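Ticket 979: Fitted sheet corner keeps popping off, far side of bed
Product: Bislow deep-pocket sheet set, cream
Category: Fit and care
Status: Open, waiting on customer
Opened: April 2025

First message

Hi all! I'll start by saying I love these sheets. I bought the Bislow set in cream for the big bed in our back bedroom and the feel of them is wonderful, cool when you get in and not at all slippery (my last set was like sleeping on a slide). So please read this as a fan asking for help.

The trouble is the fitted sheet. It goes on fine, it looks great, and then by morning the far corner at the head end has let go and curled up under the pillow. Always the same corner, the one by the wall. The other three stay put all week.

The mattress is a Grorberg, 11 inches deep according to the tag, and there's a thin quilted pad on top. The bed is pushed up against the wall on one long side, so I make it by kneeling in the middle and reaching. I've washed the sheets a few times, warm, and dried them on medium with everything else. Is there a trick to this? I'm happy to try anything!

Reply from Bislow help desk

Thanks for writing, and we're so glad you like the feel of them. A mattress of 11 inches plus a thin pad is well inside what the deep pocket is made for, so you have the right size. Could you check a few things for us?

Look for the care tag inside the hem. It's sewn at the bottom right corner as you stand at the foot. If the tag is up by the pillows, the sheet is on backward or sideways.

Run your hand along the elastic at the corner that pops and compare it with a corner that holds. It should pull back with the same snap.

Tell us how far the sheet tucks under at that corner. A hand's width is plenty.

Customer update 1

OK, tag first. It was up by the pillows! I felt pretty silly, and also thrilled, thinking I'd solved it on day one. I took everything off, turned the sheet around, tag at the foot on the right, and made the whole bed over again. It did sit better along the long side. There used to be a tight line running across from corner to corner and it's gone.

Slept on it. Corner was off again by morning. Same corner of the bed, but now a different corner of the sheet, if you follow me. So I think that lets the elastic off the hook. I did test it anyway and all four corners feel the same, good and springy.

Tuck at the bad corner: maybe two fingers. At the good ones I can get my whole hand under, no problem.

Reply from Bislow help desk

That's really useful, thank you. If the trouble stays with the corner of the bed and doesn't follow the corner of the sheet, we'd look at how it's going on at the wall. Two fingers isn't enough to hold through the night.

Try doing the wall side first. Pull the bed out from the wall if you can, even a little. Put on the far corner at the head, then the far corner at the foot, then come around and do the near side. Lift the mattress corner up with one hand and bring the pocket all the way under with the other. Smooth from the middle outward only after all four are on.

One question on the pad: does it have its own elastic, or is it just laid on top?

Customer update 2

The pad is just laid on top. It's an old Clomum one and it came with straps at one point, but two of them gave up and I cut off the rest.

Pulled the bed out this time. What a difference it makes to be able to stand at that corner! I found a whole ridge of pad bunched down between the mattress and the wall. It must have been sliding that way every time I knelt across to reach. I straightened it, did the wall side first like you said, lifted the corner properly, and got a full hand's width under.

Slept on it two nights. Held the first night. Second night it was half off, hanging on by the seam. That's progress in my book.

Note added by help desk

Elastic ruled out. Size ruled out. Pad movement looks likely. Suggested a test with no pad for a few nights, same wall-first order, and asked for a look at the sheet once it's on.

Customer update 3

No pad, three nights, and it has not moved! I keep lifting the pillow to check. I've attached the bed as it looks with the sheet on and no pad. There are still some soft creases over toward the left, but the middle has come out nice and smooth and I didn't even iron it.

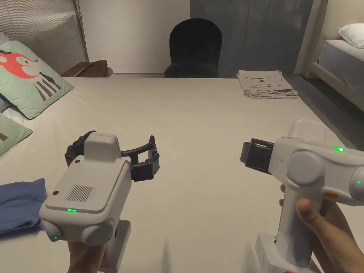

Margit Balogh: I have the same set on a Gough mattress and had the same popping until I pinned the pad down. Four big safety pins, one at each corner, through the pad and into the mattress cover, with the points facing in. My bed is in an alcove so I know all about kneeling and reaching. You don't have to give up the pad, I promise! Also, shake the sheet hard when it comes out of the dryer and put it on while it's still a tiny bit warm. Mine goes on much easier that way and the creases mostly fall out by bedtime.

Customer update 4

Oh, I like the pin idea a lot. I do miss the pad, the mattress is firmer than I remembered. My mattress cover zips all the way around so there should be plenty to pin to. I'm going to try it this weekend with the pad back on, wall side first, and I'll put felt dots under the bed legs so I can slide the thing out without waking the house.

A question for the help desk while I'm here. Would you dry these on low? I've been using medium and I'd hate to wear out the elastic now that I finally know how to use it.

Reply from Bislow help desk

Low is best, yes, and take the fitted sheet out while the hem still feels slightly damp. The elastic will keep its stretch longer. Skip the fabric softener too, it can make the underside slick against the mattress.

The pins should be fine as long as they go through the pad and the mattress cover only. Please keep them off the sheet itself, and check that they're closed before you make the bed. If you'd prefer no pins, a pad with a full skirt does the same job.

We'll leave this ticket open for 26 days so you can tell us how it goes with the pad back on. After that it closes by itself, but a reply to any message will open it again.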